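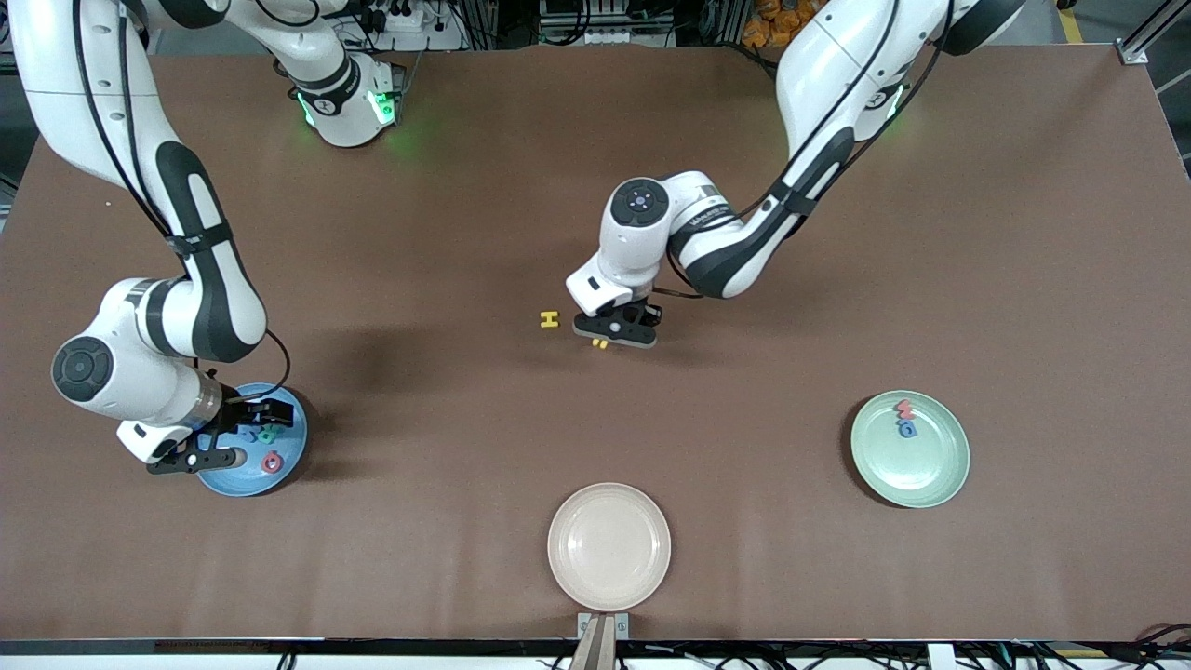 둥근 접시 세 개, 왼쪽 파란 접시에 분홍 고리랑 초록, 파랑 폼 조각

[정리/수납] 폼 조각 장난감, 접시에 나눠 담는 분 계신가요? (글이 깁니다)

글쓴이: 보리차한주전자
작성일: 2020년 3월 19일
조회 1,474

안녕하세요, 늘 읽기만 하다가 처음으로 길게 써봅니다. 저는 작은 폼 조각 장난감을 꽤 오래 만져온 사람인데요, 조각이 작고 가볍다 보니 정리가 늘 고민이었어요. 처음에는 큰 통 하나에 몽땅 부어놓고 썼고, 그다음에는 지퍼백을 썼고, 그다음에는 칸막이 상자도 써봤습니다. 돌고 돌아 요즘은 둥글고 얕은 접시로 왔어요. 꺼낼 때 손이 편하고, 안에 뭐가 들었는지 위에서 바로 보이고, 끝나면 접시째 들어서 통에 좌르륵 부으면 되니까 저한테는 참 잘 맞더라고요.

다만 고민이 하나 있어요. 접시에 담는 기준을 뭘로 잡아야 할지 모르겠습니다. 색으로 나누자니 분홍 고리처럼 가운데만 빨간 조각은 분홍에 넣을지 빨강에 넣을지 매번 망설이게 되고요, 모양으로 나누자니 고리 모양은 넘치는데 나머지는 몇 개 안 돼서 한쪽만 수북해집니다. 그래서 지금은 그냥 섞어 담고 있어요. 파란 접시에 분홍이랑 초록이랑 파랑이 같이 들어 있는 게 그래서예요. 보고 있으면 예쁘긴 한데(사탕 같아요!) 정리했다고 말하기에는 좀 민망하지요.

또 하나, 테이블 색도 여쭙고 싶어요. 붉은 기가 도는 갈색이고 광이 없는 매끈한 면인데, 저는 이 색이 마음에 들거든요. 그런데 친한 언니가 흰 상판이 조각 찾기에는 훨씬 낫다고 하도 그러셔서 흔들리고 있습니다. 써보신 분들 이야기 좀 들려주세요. 칸막이 상자 쓰시는 분들 의견도 환영합니다.

댓글

감자전두장
와 반가워요! 저도 접시파입니다. 저희 집은 애가 둘이라 조각이 온 집안을 돌아다니는데, 접시로 바꾸고 나서는 적어도 밥 먹기 전에 한 번은 모이더라고요. 기준은 무조건 색이요. 다섯 살도 할 수 있는 게 색이거든요. 모양은 어른도 헷갈려요. 저희는 가운데 색 다른 조각은 바깥쪽 색으로 친다고 처음에 정해버렸어요. 그러니까 그 고리는 분홍이에요. 정하고 나니까 싸움도 없습니다 ㅎㅎ

우체국옆골목
저는 반대요. 색으로 나누면 보기에는 좋은데 막상 뭘 만들 때는 불편해요. 꽃을 만든다고 치면 고리도 있어야 하고 납작한 것도 있어야 하는데, 색으로 나눈 접시에서는 그걸 하나하나 뒤적여야 하잖아요. 모양으로 나누면 "고리 주세요" 했을 때 한 접시에서 바로 집을 수 있어요. 한쪽만 수북해지는 건 그 접시만 큰 걸로 바꾸면 되고요. 접시 크기가 다 같아야 한다는 법은 없으니까요.

감자전두장
→ 우체국옆골목 님, 만들기를 하는 집이면 그 말씀이 맞겠네요. 저희는 만들기보다 담고 쏟고 담고 쏟고가 놀이의 전부라서요... 둘째는 만든 걸 본 적이 없습니다.

우체국옆골목
→ 감자전두장 님 ㅋㅋㅋ 그 나이는 쏟는 게 일이죠. 그럼 색이 낫겠어요.

달밤세탁기
접시 이야기가 나와서 말인데 저는 접시 반대합니다. 얕아서요. 팔꿈치로 가장자리를 한 번만 눌러도 그대로 뒤집혀요. 폼 조각은 가벼워서 바닥에 떨어지면 소리도 안 나고, 그래서 떨어진 줄도 모르고 있다가 며칠 뒤에 소파 밑에서 나옵니다. 저는 Pakton 칸막이 상자 씁니다. 뚜껑 있고, 쌓이고, 뒤집혀도 안 쏟아져요. 예쁘지 않다는 건 인정하는데, 저는 이제 예쁜 것보다 허리 안 굽히는 게 더 좋은 나이라서요.

보리차한주전자 (글쓴이)
→ 달밤세탁기 님, 댓글 감사해요. 저도 칸막이 상자를 써봤는데 칸이 좁아서 손가락이 잘 안 들어가더라고요. 구석에 낀 조각을 손톱으로 긁어 꺼내다가 조각 옆구리가 패인 적이 한두 번이 아니에요. 폼은 한 번 눌리면 자국이 꽤 오래 가잖아요. 그게 속상해서 접시로 온 거였어요. 혹시 쓰시는 건 칸이 좀 넓은가요?

달밤세탁기
→ 칸막이를 뺄 수 있는 거라 두 칸을 하나로 터서 씁니다. 손가락 세 개는 넉넉히 들어가요. 그런데 막이를 빼면 홈이 남아서 얇은 조각이 거기 꼭 서 있어요. 완벽한 건 없더라고요.

들깨수제비
테이블 색 질문에 답 드리고 싶어서 로그인했어요. 저는 흰 상판을 3년 쓰다가 갈색으로 바꾼 사람입니다. 흰 데서는 밝은 조각이 안 보여요. 노랑이나 연한 분홍은 오히려 갈색 위에서 훨씬 잘 보입니다. 문제는 진한 색이에요. 빨강이랑 갈색은 붉은 갈색 위에서 정말 안 보여요. 글쓴님 테이블도 붉은 기가 있으니까 빨간 조각만 조심하시면 될 것 같아요. 그리고 광 없는 면이라고 하셨는데 그건 절대 바꾸지 마세요. 저는 흰 상판이 번들번들해서 저녁에 불을 켜면 눈이 시렸어요. 무광이 얼마나 편한지 모릅니다!

보리차한주전자 (글쓴이)
→ 들깨수제비 님, 로그인까지 해주시고 감사해요. 눈이 시리다는 이야기는 언니한테 한 번도 못 들었네요. 저녁에 주로 앉는 편이라 저한테는 그게 제일 중요할 것 같아요. 언니한테는 미안하지만 갈색 유지로 마음이 많이 기울었습니다.

남쪽베란다
접시 밑에 깔개를 까세요. 미끄럼 방지 되는 얇은 거요. 매끈한 상판에 접시를 그냥 올리면 손이 스칠 때마다 조금씩 밀려서 어느새 끝에 가 있어요. 저는 Skemel에서 나온 둥근 깔개를 접시 크기로 오려 쓰는데, 뒤집히는 건 못 막아도 밀리는 건 확실히 막아줍니다. 한 장 사면 꽤 오래 써요.

우체국옆골목
→ 남쪽베란다 님, 깔개는 저도 찬성인데 오려 쓰면 가장자리에서 가루가 떨어지지 않나요? 저는 그게 폼 조각에 붙어서 하나하나 떼다가 지쳐서 그만뒀어요.

남쪽베란다
→ 처음 며칠은 좀 떨어져요. 오린 다음에 물로 한 번 헹궈서 말리고 쓰면 덜합니다. 저는 그 가루를 별로 신경 안 쓰는 성격이라 도움이 안 될 수도 있겠네요 ^^;

Menaka Kanagaratnam
안녕하세요, 한국어가 서툴러도 이해해 주세요. 저는 어린이 공방에서 일하고 있고 폼 조각을 매일 씁니다. 저희는 색도 모양도 아니고 "오늘 쓸 것"으로 나눕니다. 큰 보관통에는 전부 섞어서 두고, 시작하기 전에 접시에 오늘 쓸 조각만 조금 담아요. 접시 하나에 한 줌이 안 되게요. 많이 담으면 아이들이 고르지 못하고 계속 뒤적이기만 합니다. 조금 담으면 있는 것으로 만들어요. 그래서 저는 글쓴 분처럼 한 접시에 여러 색을 섞어 담는 방법이 좋다고 생각합니다. 민망해하지 않으셔도 돼요.

보리차한주전자 (글쓴이)
→ 세상에, 한국어 너무 잘하시는데요! "오늘 쓸 것"이라는 기준은 생각도 못 했어요. 저는 늘 전부를 어떻게든 나눠놓아야 정리라고 생각했거든요. 보관통은 섞어두고 접시는 그때그때. 이렇게 적어서 벽에 붙여놔야겠어요. 혹시 보관통은 어떤 걸 쓰세요?

Menaka Kanagaratnam
→ Marinescu의 납작하고 투명한 통을 씁니다. 깊은 통은 아래쪽 조각이 눌려요. 납작한 통 2개에 나눠 두는 것이 깊은 통 하나보다 좋았습니다.

달밤세탁기
→ Menaka 님 말씀은 공방이니까 되는 이야기 같아요. 매번 덜어 담는 것도 일이고, 집에서는 시작하기 전에 준비할 시간이 어디 있나요. 애가 통을 열면 그때가 시작인데요. 저는 그래도 집에서는 뚜껑 있는 칸막이 상자가 최고라고 봅니다.

Menaka Kanagaratnam
→ 네, 집은 다를 수 있습니다. 저도 제 집에서는 그냥 통째로 열어요.

감자전두장
→ 아 이 댓글 왜 이렇게 위로가 되죠 ㅠㅠ

초록창문
늦은 밤에 정독했습니다. 저는 혼자 취미로 하는 어른이에요. 아이 없이 폼 조각 하는 사람도 있다는 걸 알리고 싶어서 적어요 ㅎㅎ 저는 3,663개까지 세어보고 그 뒤로는 세는 걸 포기했는데, 이 정도 되면 접시로는 감당이 안 돼서 서랍장을 씁니다. Zomlow 얕은 서랍장이고 서랍마다 색 하나예요. 그런데 작업할 때는 저도 접시를 꺼내요. 서랍에서 바로 집어 쓰면 서랍을 열어둔 채로 무릎을 찧게 되거든요. 결국 보관이랑 작업을 따로 생각하시면 될 것 같아요. 접시 색은 혹시 일부러 파란 걸로 고르신 건가요? 저는 파란 조각이 파란 접시에 들어가면 잘 안 보여서 흰 접시만 쓰거든요.

보리차한주전자 (글쓴이)
→ 초록창문 님, 3,663개라니 존경합니다. 접시는 별생각 없이 파란색이 예뻐서 골랐어요. 말씀 듣고 다시 보니까 파란 접시에 파란 조각을 넣어놨네요. 초록이랑 분홍은 눈에 확 들어오는데 말이에요. 파란 조각은 다른 접시로 옮겨봐야겠어요.

들깨수제비
→ 저도 접시 색까지는 생각 못 했는데, 상판 색이 눈에 띄게 영향을 주듯이 접시 색도 그렇겠네요. 그런데 흰 접시는 또 연한 조각이 안 보이지 않나요? 흰 상판에서 제가 겪은 게 딱 그거라서요.

초록창문
→ 흰 조각은 안 보여요. 그래서 흰 조각만 남색 그릇에 담습니다. 깨진 세트에서 하나 남은 국그릇이에요.

우체국옆골목
저도 한 가지만 더 보탤게요. 접시째 들어서 통에 붓는다고 하셨는데, 통 입구보다 접시가 크면 양옆으로 다 새요. 저는 그걸로 5분이면 끝날 정리를 매일 두 배로 했답니다. 접시 사시기 전에 통 입구부터 재보세요. 아니면 말랑한 접시를 쓰셔도 되고요. 살짝 오므려서 부으면 한쪽으로 모여 내려가요.

보리차한주전자 (글쓴이)
→ 방금 재보고 왔는데 접시가 통 입구보다 살짝 큽니다... 어쩐지 부을 때마다 꼭 옆으로 몇 개씩 튀더라고요. 저는 제 손재주 탓인 줄만 알았어요. 납작한 통도 한번 알아볼게요. 우선은 섞어 담기로 계속 가고, 파란 조각만 옮기고, 깔개는 한 장만 사보겠습니다. 4월쯤에 써본 이야기를 다시 올릴게요. 댓글 달아주신 분들 모두 감사해요!

달밤세탁기
→ 후기 기다릴게요. 소파 밑도 한번 보세요.

감자전두장
→ 소파 밑 보러 갔다가 초록 조각 찾았어요. 언제부터 있었는지 먼지를 뒤집어썼던데, 폼 조각은 물로 씻어도 되나요?

남쪽베란다
→ 미지근한 물에 살살 흔들어 헹구고 수건 위에 펴 말리시면 돼요. 비틀어 짜지만 마세요.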